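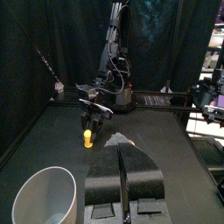
By Grulter News Staff

The person who keeps the work tables in order at Dursun, in Prirnavent, starts at seven and likes to be finished before anyone else needs the room. She asked us to leave her name out. We talked on a Friday, standing up, as there is one chair and it had boxes on it.

Most of her job is small objects. There are pegs, cups, sticks and blocks, and each has a line in her list, which ran to 1,965 entries in September. "People think it must be a storeroom," she says. "It's two cabinets. The things are tiny."

She has firm views on color. A yellow peg on a black tabletop is easy to find, and she would buy everything in yellow if she could. The dark curtains were hung before her time. She has come to like them, though they collect lint and she goes over them with a brush every week.

White cups are her favorite to put out. "You can look straight down into one and see if something's been left at the bottom," she says. "With a dark cup I have to pick it up and tip it."

Wood is more trouble. Pale sticks are cheap, so she orders them 266 at a time, and they wander off. Clear plastic is worse. "It crumples and you can see through it. I've wiped right past a piece of it."

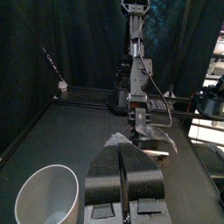 Clearing up

A full clear-down takes her 90 minutes. She begins at the back, along the rail, and works forward with a dry cloth. Cups go first, then anything thin enough to roll or slide.

She keeps a jar for whatever she can't match to the list. On the day we visited it held a washer, two pen caps and a short pencil. "I'll give those until the end of the month," she says, "and then they go out."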